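**Flello hand-held grippers for recording laundry tasks – worth it for a small shop?**

Bereket Degefa

We run a small automation shop and have a customer who wants towels picked out of a pile, flattened and folded. We already have arms on wheeled bases, so the arms are covered. What we lack is demonstrations. Driving the arms remotely to record them has been slow, and after two weeks we have 78 folds, a lot of them bad.

Flello sells a kit of hand-held grippers that you squeeze yourself while it records. The reseller (Ellum) quoted us for a pair, with a third as an add-on spare. Before I send the order I'd like to know:

- Does it hold up to a full day of use?
- How long do the batteries last?
- Can it handle thick terry cloth, or only thin fabric?
- Is the spare worth paying for?

We would be working on the floor at first. All of our tables are taken.

---

Mesfin Birhane

We bought the kit in July and have used it most working days. Going through your list:

Holding up: yes, mostly. The housings are fine. One trigger got sticky in the third week and Ellum swapped the unit without any argument, but the swap took 8 days. That answers your last point too. Get the spare. With only two you stop work every time one has a problem.

Batteries: the sales sheet is optimistic. We got through a morning on a charge, then put them on the charger at lunch. If you skip lunch charging, expect one to quit mid-afternoon. Check the indicator light before each take. We lost 11 or 12 recordings early on by not looking.

Terry cloth: it picks up a single layer well if you come in at a shallow angle and pinch an edge. A bunched towel is harder. The jaws tend to take two layers, and then the first lift drags half the pile along. We record those too and label them, and the person doing the training was glad to have them.

Working on the floor is fine for a start. Put down one large plain sheet in a color that contrasts with the towels, and clip the edge so it doesn't creep. Ours is olive green with white towels on it.

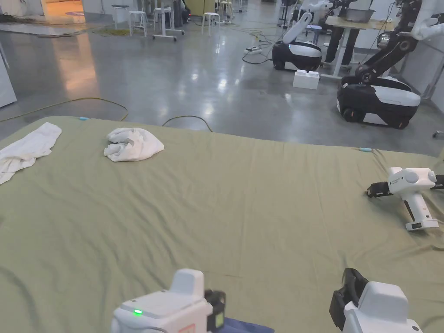 Your knees will complain before the kit does. We switch people every 45 minutes and keep each session to one task, either flattening or folding. Mixed sessions were a pain to label later.

Our best day was 197 recordings with two people taking turns, and we kept 196 of them. A normal day is well under that. Setup takes a while the first time – the calibration steps in the manual are out of order, and you need to do the wrist check before pairing. Ask Ellum for the revised sheet. They have one but don't ship it in the box.

My one real complaint is the software. Exports are slow and the file names don't carry the session label, so we rename them with a script. I can send it to you if you end up buying.

---

Abdella

we looked at this and went with renting. cheaper if you only have one customer for it. no idea if they still rent

---

Brendley

Mesfin covered most of it. I'd add that you should check the jaw opening against your own arms before ordering. Ours open wider than the hand-held ones, and we had to throw out some of the early folds and limit the opening on the arm side. It took an afternoon to sort out once we knew.

Also ask what the replacement jaw pads cost. They wear down on terry faster than on cotton sheets. They weren't on our quote and we had to order them separately.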